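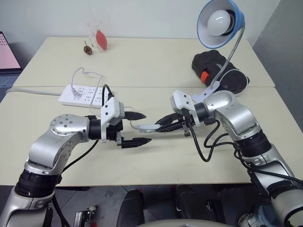
Uststead Frost Notes

Print | E-mail

Last changed: May 21, 2022

The Frost Notes are a table of mornings on which a person looked at the ground and wrote down if there was frost. They come from gardens in Uststead, in Cakis and along the lower part of the Botha valley. The table has 2,821 rows. One row is one garden on one morning.

Where the rows come from

Uststead gives 1,783 rows and Cakis gives 657. The remaining rows are from the Botha side, where there are fewer houses and the notebooks are shorter. All the rows were first written by hand, in notebooks or on kitchen calendars, and were typed later. In total it was over 100 pages of handwriting, and a part of them in pencil.

I typed all of it myself, in the evenings. If you find a mistake in the typing, it is mine and not of the gardener.

Files

notes.csv – the main table
gardens.csv – one line for each garden, with the height above the river and the side of the hill
words.txt – the words which the gardeners used for frost, and how I have translated them to the codes

The files were exported from Komix. They open in any spreadsheet, but please choose UTF-8 when you open them, otherwise the degree sign becomes two strange letters.

Columns in notes.csv

garden: a short code, the same as in gardens.csv
day: year, month, day, with a hyphen between them
frost: none, light, hard, or unsure
place: grass, roof, car, soil, or empty
temp: in degrees Celsius, only if the garden has a thermometer
remark: free text, in the spelling of the gardener

An empty field in "place" means that the gardener did not write it. It does not mean that frost was everywhere. In my first version I had filled these fields with "grass", which was a bad idea, and I have taken it back.

How "light" and "hard" were decided

Light frost is white on the grass but the soil is soft under the shoe. Hard frost means that the soil is hard too, or that water in a bucket has ice on it. Many gardeners had their own words, like "sugar" or "a biter". I asked them what they meant and put the answer in words.txt. In Cakis, "grey morning" is sometimes frost and sometimes only heavy dew, so these rows are all coded unsure.

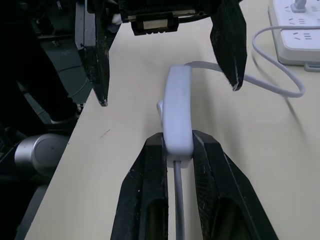

A reader in Cakis has written to me that the unsure rows should be left out completely, as a grey morning there was always dew in her family and the old people would laugh to see it in a frost table. I have kept the rows. Another family two streets away used the same words for frost, and the user of the table can remove them with one filter.

Known problems

Thermometers hang in different places. Some are on a wall beside the kitchen, and a house wall is warmer than an open lawn. There are rows with hard frost and a temperature above zero – I did not correct them.

February is thin in every year. When snow lies on the ground, people stop to look for frost, and they are right. Please do not read these gaps as mild weather.

One Botha notebook got wet and the colour of the ink ran. What I could not read, I did not guess.

What it can be used for

It is good for asking when the first and the last frost came in one garden, and for comparing the low gardens with those on the hill. It is not good for a trend over a long time. The gardens come and go, and a new gardener is usually more eager than an old one.

Use and thanks

You may copy and change the files if you name the Uststead Frost Notes as the source. I do not give out the street addresses of the gardens, also not for research. New notebooks are welcome in any language that I can read with a dictionary.

Print | E-mail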